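Family Channels Need a Rule on Withdrawal

Opinion
13 July 2018

The Hornorby channel went silent in April. Its operators, a married couple who had uploaded daily footage of their household for several years, posted a short notice stating that their older child no longer wished to appear. The notice thanked viewers and asked for privacy. It said nothing about the 2,458 videos already published, all of which remain online and all of which continue to carry advertising.

Public comment since then has mostly concerned the parents. Some viewers praised them for listening to the child. Others accused them of planning a profitable return under a new name. This publication takes no position on their motives, which cannot be known from the outside. The more pressing question is what a child is owed once he or she has asked to stop, and on that question the major hosting services have almost nothing to say. 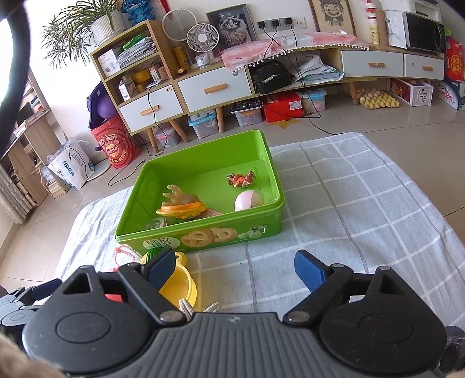

Skolau, the service on which the Hornorby channel was built, permits any account holder to delete any video at any time. It also permits any person to file a privacy complaint. Neither tool fits the case. The account holder is the parent, whose income depends on the back catalog. The privacy complaint requires the person filing it to show that he or she was recorded without permission, and in a family channel the permission was given by the same parent. A child of nine who regrets a video made at the age of four therefore has no route to its removal except to persuade the adults who profit from it.

Supporters of the present arrangement argue that parents make many lasting decisions on behalf of their children, among them decisions about schooling, medical care and religion. That is correct, and the law rightly gives them wide room to do so. Decisions of that kind, however, are seldom sold to advertisers. Where a child works in film or television, a number of jurisdictions limit working hours and require that part of the earnings be set aside. A living room in which filming takes place every day should not escape the same attention simply on the ground that the crew and the guardians are the same people.

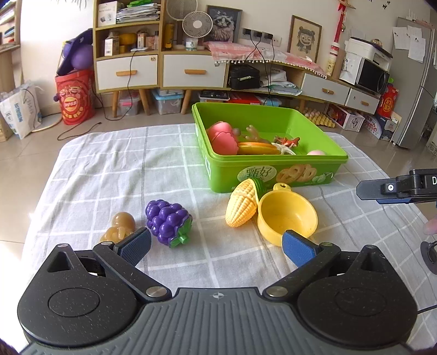

What a withdrawal rule would contain

The proposal set out by the Sollmont Forum on Online Publishing this spring is modest. It has 2 parts. Under the first, a child who has appeared regularly in monetized videos could ask the hosting service directly to suspend advertising on them. The videos would stay in place while the request was examined, but they would earn no money. Under the second, the same person could, on reaching adulthood, require that the videos be taken down altogether, with no need to give a reason. 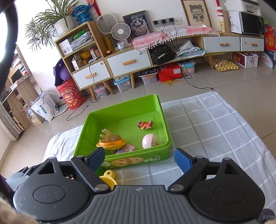 Toys in and beside a lime-green bin on a checkered mat.

The first part has drawn the stronger objections. Ó Conaill, a management agency that represents family channels, has argued that a young child cannot form a settled view on such a matter, and that a passing quarrel over bedtime might cost a household its livelihood. The concern deserves an answer. A waiting period would meet most of it, as would an interview with a trained person outside the household. It should also be observed that the argument cuts in both directions. A child too young to refuse reliably is also too young to agree reliably, and the industry has been content to accept agreement.

The second part raises a practical difficulty. Videos are copied, clipped and discussed by commentary channels, and a removal from the original account will not reach them. Gossip channels in particular have a habit of reposting deleted material at the very moment it is withdrawn, and of presenting the deletion as evidence of wrongdoing.

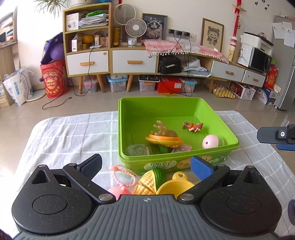
A rule that covered only the parents' own uploads would still be worth having. It would end the income, remove the footage from search results in its most complete form, and give later complaints against copies a clear basis. Commentary on the conduct of adult creators would remain lawful, as it ought to. Commentary that depends on replaying the childhood of a person who has asked for it to be withdrawn is a separate matter, and Skolau should say so in its published guidelines.

Skolau has stated that it will review its policy on minors before the end of the year. It should publish the terms of that review and invite evidence from those who grew up on camera and are now old enough to speak for themselves. Until the review is complete, advertising on the videos of any channel closed at a child's request should be suspended. The Hornorby catalog would be a suitable place to begin.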